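# Record the corrections

Most arguments about teaching robots by demonstration are arguments about hardware: lead-through against joystick, joystick against leader arm, leader arm against headset. I have spent enough time on each to think the choice matters less than its advocates claim. What matters more is what the operator is told to do when a demonstration starts to go wrong, and whether that part is kept.

I will use plates and a dish rack throughout, as the task is small and the failures are easy to name.
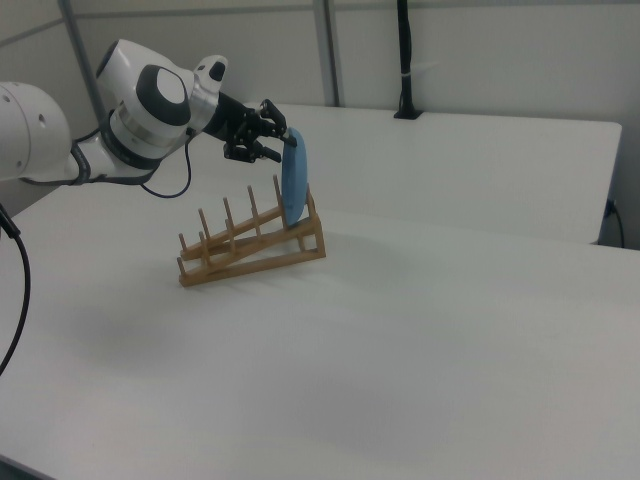
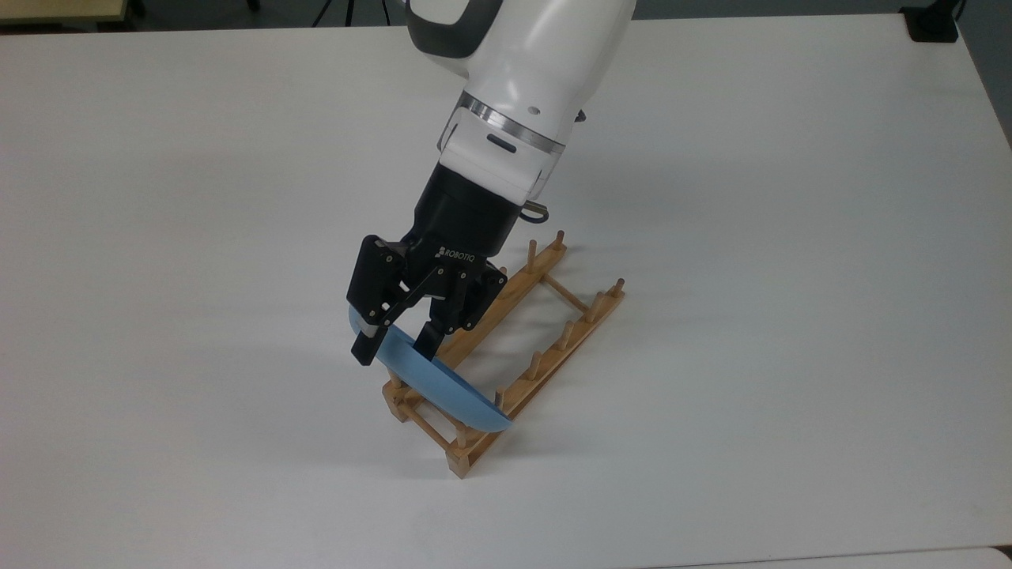 A plate in a rack is a clearance problem with a bad lever arm. The gripper holds the rim at one point, the contact that decides the outcome is at the opposite rim, and any error in wrist angle is multiplied by the diameter of the plate. A person doing this at a sink closes the loop through the fingers. They let the lower edge touch a peg, feel it, and roll the plate into the gap. They don't know they are doing it and won't mention it if asked to write the procedure down.

Hand guiding preserves some of that. With the arm in gravity compensation, the operator pushes the wrist and feels the contact through the structure, attenuated by friction in the joints but present. The cost is that the operator's hands and forearms are in the camera views, so the images recorded during teaching don't match the images the policy will get when it runs. The usual fix is to guide the arm once, store the joint trajectory, and replay it with the person out of the way while the cameras record. Replay works for free-space motion. For insertion it works only if the plate sits in the fingers exactly as it did the first time, and a plate gripped by its rim can rotate a few degrees between one grasp and the next.

Remote control has the opposite profile. The camera views are clean and the recorded commands are the ones the robot executed. The operator, however, is working mostly by eye, often with a delay, and tends to become cautious. Cautious operators stop above the rack, adjust, stop again, and descend in steps. A policy trained on this learns to stop. At Clarwood, where I set up a plate-loading cell, our first set was 199 remote demonstrations, and the trained policy would pause over the pegs for so long that we first looked for a fault in the controller. The controller was fine. It was reproducing the operators' hesitation with good fidelity.

The standard response is to filter. Throw out the slow episodes, trim the pauses, keep the clean insertions. We did this and were left with 70 episodes that looked excellent when played back. The resulting policy was faster and, on plates presented the way the operators had presented them, quite good. When the lower edge landed on top of a peg, it pressed down. It had never been shown a plate on top of a peg, as every episode containing one had been removed for being untidy.

I think this is the central mistake in how demonstrations are collected, and it's made with either interface. Operators are graded on clean runs. They learn to abort as soon as an attempt looks poor and to start again from home. The dataset then describes a world in which contact errors don't occur, and the robot is deployed in one where they do.

The alternative is cheap. Start some episodes from a bad state: the plate a little low, the wrist a few degrees off, the lower rim against the side of a peg. Have the operator recover from there and record only the recovery. These episodes are short. We collected 60 in an afternoon, added them to the filtered set, and the pressing behavior mostly went away. I won't claim more than that from one cell, one rack and one kind of plate. A different gripper pad might have changed the result as much as the data did.

There are two objections I take seriously. The first is that the recovery episodes may teach the robot to seek out the bad state, given that the data now shows it touching pegs. This can happen if the approach into the error is recorded along with the exit. It should be cut. The recording starts after the plate is in the wrong place. We got this wrong on the first attempt and had a policy that tapped the peg before nearly every insertion, which was instructive and hard on the plates.

The second is that force sensing would make all of this unnecessary. A wrist sensor and a compliant controller will handle a fair share of contact errors with no learning involved, and anyone who has the budget should use both. But compliance answers the question of how hard to push. It doesn't answer which way to roll the plate, or when to lift and try the next slot. Those are decisions, and the operator makes them a dozen times an hour in the part of the session that usually gets deleted.

On the interface question, my preference is remote control for the bulk of the set and hand guiding to train the operators. Half an hour of pushing the arm through the insertion by hand, with nothing recorded, changes how a person drives it afterward. They stop hovering. They accept light contact. The vendor manuals I have read treat guiding as a programming method and never as operator training, and I would like to see that change before another input device comes out.

I would also like published datasets to state their discard rule. Episode counts are always given. The number thrown away, and the reason, almost never is. Without it the count says very little about what the robot was taught, and a buyer comparing two sets has no means of telling which of them contains a single recovered error.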